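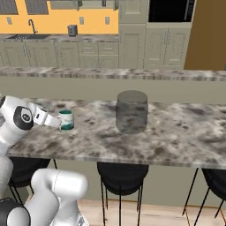
Slide 1: white mug, teal band

Hi everybody, I'm Stefaniia, and yes, I still watch late night TV at 11:30 like it's my job! Ustyna Stelmakh gave me 23 minutes, so I'll skip the history of the monologue (pause, let them cheer).

Start with Berby. The host left in December, and the guest hosts did two weeks each. I loved the musical ones. Play the clip, the short one.

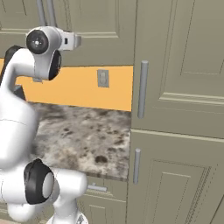
Slide 2: kitchen counter, white arm

Then Skandine, the cooking and interview show. Some 200 people at the taping, and the band was LOUD. Ask who's seen it. Questions next.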